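Ticket: sourdough starter log, jar 3 (Stellik)
Status: solved, leaving open for comments
Opened: 11/2/18
Category: slow rise, sour smell, grey liquid

Problem as first reported

Starter will not double. Fed once a day with white bread flour and tap water, equal weights, and it gets perhaps a third of the way up the jar before it slumps. By morning there is a layer of grey liquid on top and it smells of nail varnish. Jars 1 and 2 did the same thing and went on the compost. I would love to save this one!

Kit: Stellik one-litre jar with the clip taken off, Kimex digital scales, a rubber band to mark the level, a wooden spoon handle for stirring. Flour is Sesetden strong white, same bag the whole way through.

What I tried first

Stirred the grey liquid back in. Smell got stronger, rise no better.

Poured the grey liquid off. Smell better for half a day, rise no better.

Moved the jar from the windowsill to the top of the boiler cupboard. This did something! Up by half in four hours, lots of lovely bubbles at the sides, then flat as a pancake by bedtime. So the little beasts were alive, which cheered me up no end.

Swapped tap water for water left out overnight. No difference I could see. Went back to the tap.

Checking the scales

Somebody on the board asked whether I was weighing or using spoons. Weighing, but it made me test the scales, and I'm glad I did. The Kimex set was fine with a 300 g bag of rice on it and hopeless with small amounts. Add flour a pinch at a time and the reading sits still, then jumps. My 20 g feeds could have been nearly anything. Now I tip flour in quickly from a cup in one go and it reads properly. If you have the same scales, try it with a teaspoon of sugar and see what you get.

Feeding change

Here is where it got exciting. I had been keeping far too much old starter and giving it a tiny meal. New routine: keep 20 g of starter, add 50 g flour and 50 g water, everything else goes into a tub in the fridge for pancakes (do make the pancakes, they are brilliant).

Feed 1: up by half, less smell.
Feed 2: about the same, no grey liquid in the morning.
Feed 3: up by three quarters and still domed when I came down for breakfast.
Feed 4: slow again. Kitchen was freezing, boiler had gone off in the night. Not counting this one.
Feed 5: DOUBLED. Past the rubber band and still climbing. I did a small dance.

I also put a spoonful of rye in feeds 3 and 5, so I can't swear it was the ratio alone. Văn wholemeal rye, the coarse one in the brown bag. It clumps a bit, so mix it with the white before the water goes in.

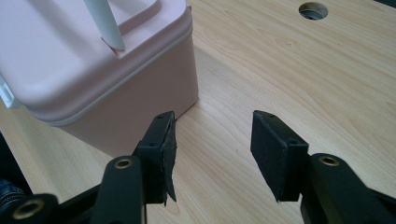
How do I know when the starter is ready to bake with?
Wait until it doubles after a feed and does so at least three times running. Dropping a spoonful in water to see if it floats is a fair extra check, but a wet starter can be perfectly good and still sink.

Test bake

Used the starter at its peak, 13 hours after the evening feed, which was longer than I expected but the kitchen is cold. One plain white loaf. Dough felt slack to start with and came together after the second fold. Left it in the tin until it was nearly at the rim, then into a very hot oven with a tray of water underneath.

Result: a proper loaf! Open crumb at the top, a bit tight along the bottom, good crackly crust. Slightly pale on one side, but my oven has always done that. The taste was mild and only a touch sour, so anyone put off by that nail varnish smell can stop worrying. It goes once the starter is getting enough to eat.

Still to look at

Tight crumb at the base. I think I cut the last rise short. Will give it another hour next time.

Keeping it in the fridge between bakes. Trying one feed a week from now until March and will add notes if it sulks.

Whether the rye is needed. I've split the jar and am running one half on white only. Both up by half at the last look, rye slightly ahead.

If anyone has the same trouble with a cold kitchen, please post your feeding times and what flour you're on. I'd really like to compare!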